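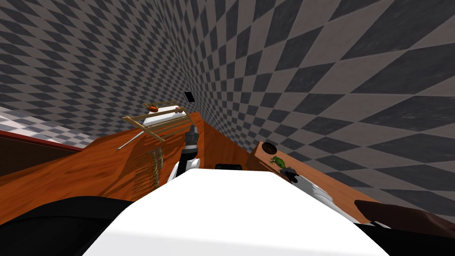

4. Fitting the load bed liner and the tie-down rails

This section is for the Plisari drop-in liner on double cab pick-ups. If your vehicle has the single cab and the long bed, use section 5, because the order of the work is different there. Please read all the steps one time before you start.

Two persons are needed. The liner is not very heavy, but it is wide and it catches the wind. Allow one morning for the first vehicle. Workshops which fit the liner regularly will need less.

4.1 Before you start

Check the part number on the bag of fixings. It must end with 654. A bag with another ending belongs to the older liner, and the bolts in it are too short for the rails.

You will need:
- torque wrench with 17 mm socket
- plastic trim tool
- soft brush and a bucket
- masking tape and a pencil
- touch-up paint in the color of the vehicle
- a blanket or thick cardboard to protect the tailgate

CAUTION: Do not fit the liner on a bed with fresh paint. Ask the paint shop how long the paint must harden.

4.2 Preparing the bed

1. Park on level ground, apply the parking brake and take out the key.
2. Open the tailgate and lay the blanket over it.
3. Remove the four factory tie-down hooks. Keep the hooks and their bolts in a bag and give them to the owner. They will be wanted again when the vehicle goes back to the leasing company.
4. Brush out the bed. Pay attention to the front corners and the two drain holes, where sand collects.
5. Wash the bed and let it dry completely.
6. Look for scratches that go down to the metal. Paint them now and wait until the paint is dry. Under the liner you will not see rust until it is advanced.

Note: If the vehicle had a sprayed coating before, measure the inside width between the wheel arches and compare it with the table on the last page of this guide. A thick coating can make the bed too narrow.

4.3 Placing the liner

1. Leave the liner in a warm room overnight if the weather is cold. The material is stiff below almost 50 degrees Fahrenheit and it does not like to bend.
2. One person stands on each side of the vehicle. Lift the liner over the tailgate with the front edge first and a little down.
3. Push it forward until the front edge touches the bulkhead. Do not stand on the wheel arch covers to press them down.
4. Press the sides in by hand, from front to back. At the rear the lip must go under the bed rail on both sides.
5. Look through the drain holes. The holes in the liner and in the bed must be in one line. If they are not, pull the liner back and repeat from step 3.
6. Close the tailgate slowly. It must lock without force.

CAUTION: Do not cut the liner at the rear to make the tailgate close. A tailgate that does not close means the liner is not fully forward.

4.4 Fitting the rails

1. Put masking tape over each of the four hook positions and mark the center with the pencil.
2. Cut the liner at the marks with the cutter from the bag. The cutter is made only for this hole size. Turn it by hand and not with a power drill.
3. Place the rubber washer, then the rail, then the steel washer. The flat side of the rubber washer goes down.
4. Put in all bolts with the fingers first. When all are in, tighten them to 17 lb-ft, starting with the front bolts.
5. Slide one sliding ring into each rail and screw on the end caps. The caps marked L are for the driver's side.
6. Remove the tape.

WARNING: The rails are for holding a load inside the bed. Never use them for towing or for recovering a vehicle that is stuck.

Note: Rails of the Kurkomach type have a different bolt distance. They can be mounted only with the adapter plates, which are sold separately - ask your dealer.

4.5 After fitting

Drive a short distance with an empty bed and check the bolts again. Tell the owner to check them a second time after the first heavy load, and write this in the service book.

Pour a little water at the front of the bed. It should run out through both drain holes. If the water stays, the liner is too high in the middle, and most often a washer or a bolt was forgotten under it.

Clean the liner with water and ordinary car shampoo. Do not use silicone spray or tire shine. They make the surface slippery, and a load can slide even when the straps are tight.

Continue with section 6 for the tailgate cover.

Text: Yaowalak Srithong. Technical check: Cameron Costigan.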